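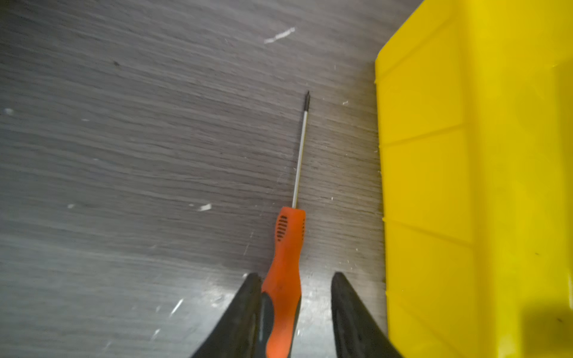
A small screwdriver with an orange handle.

Fosusstead Repair Notes

Welcome, and thank you for taking an interest in our notes. This is the read-me for the Fosusstead Repair Notes, a collection of short written records from the repair mornings we hold in the old reading room on Drallow Street. People bring along a radio, a lamp, a toaster or a much-loved clock, somebody sits down with them to have a look at it, and afterwards we write up what was wrong and what we tried. We've been scribbling these on cards for years, and it seemed a shame to leave them in a shoebox where only we could get at them.

What you'll find

There are 257 records in this release, all typed up from the cards. Each one is a single visit by a single object, so if a kettle came in twice it has two records, and the second one will mention the first in the notes column if we remembered to write it down. The whole lot lives in one plain spreadsheet file called notes.csv, which should open in whatever you normally use. A second file, words.txt, explains the abbreviations, and I'd suggest having it open beside you the first time (we do love an abbreviation, and "NFF" for "no fault found" is one of the kinder ones).

The columns

item: what the thing is, in ordinary words. We've left the owner's own name for it where it made sense, so you'll meet both "wireless" and "radio".
age: the owner's best guess. Please treat this gently. Plenty of entries say "Mum's" or "before we moved".
fault: what the owner told us at the door.
found: what we thought was the matter once we'd opened it up.
done: what we did about it.
result: mended, part mended, not mended, or advice only.
minutes: time spent at the table. No visit runs past 90, that being the longest slot we can offer, so a long job may show as part mended here and be picked up again in a later record.
notes: everything else, including some rather nice stories about where things came from.

How the records were made

Whoever did the repair filled in the card, usually with a cup of tea in the other hand. The typing was done over the winter, and then a different person read each typed record against its card. Spelling has been tidied but the wording hasn't, and if a card was simply unreadable in places we've put a question mark in square brackets. There are 16 records with a question mark in the result column, which is a pity, but we would sooner leave a gap than guess.

Names, addresses and telephone numbers have all been taken out. If you spot something we've missed, do please tell us and we'll put it right in the next release.

Things to bear in mind

These are the objects people were willing to carry up the hill on a Saturday, so you won't find washing machines or anything else that needs two strong backs. Clocks are very well represented, thanks to a long run of them from the Sellitz side of town after the clock shop there closed. Sewing machines only start turning up in the later cards, when we first had anyone who felt brave enough to tackle them.

"Mended" means it was working when it left the table. We don't ring people up afterwards, so please don't use the file to work out how long a repair lasts.

And please don't use it as a repair manual! The notes were written by people who already knew what they meant, and they skip all sorts of things, including a good many of the safety checks. Anything that plugs into the mains ought to be looked at by someone who knows what they're about.

Changes since the last release

Version 2 adds the cards found in the Hrytsenko box, which had been sitting behind the piano, and splits the old "problem" column into fault and found. If you wrote anything that relied on the old column, it will need a small change, and we're sorry for the bother.

Using the notes

You're welcome to copy them, print them, teach with them or turn them into charts. A mention of the Fosusstead Repair Notes somewhere nearby would be lovely. Corrections can be left in the book by the reading room door or sent through the contact page, and the next batch of cards should be typed up by September.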